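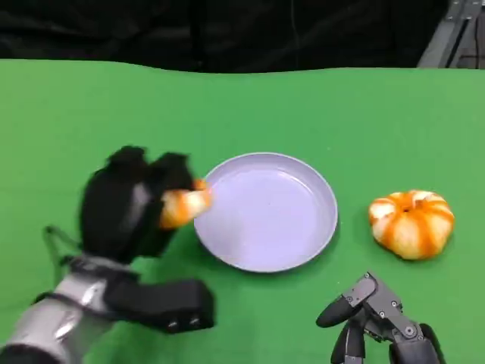
Damp and my daughter's cough, would a dehumidifier help?

posted by muvness_mum

We moved into a ground floor flat in Muvness last August and my little girl has had a cough ever since the weather turned. The back bedroom faces the river and the hygrometer says 74 per cent most mornings, even with the window open a crack. The GP was lovely and gave us an inhaler but didn't say much about the flat. The landlord says it's "just a wet year"! I've been quoted 1,275 pounds for a whole-flat ventilation unit, which we haven't got. Has anyone managed with a plug-in dehumidifier? And does it cost a fortune to run?

Lillow

We had the same in Flurnholm after the second flood (our street got it twice in one winter). I bought a secondhand dehumidifier and ran it in the bedroom with the door shut, and the reading came down into the fifties within the week. Ours draws 500 watts, so check the label and work it out from your tariff. I'd also write to the landlord, with photos and a list of your readings, and send a copy to the council's housing team. Keep going back to the GP too, and tell them about the damp this time so it goes on her notes. Pull the bed away from the outside wall if you can!

Um

dont dry washing indoors. we did and it was awful, black spots all round the window. my cousin paid 600 for a fan thing and says its noisy but ok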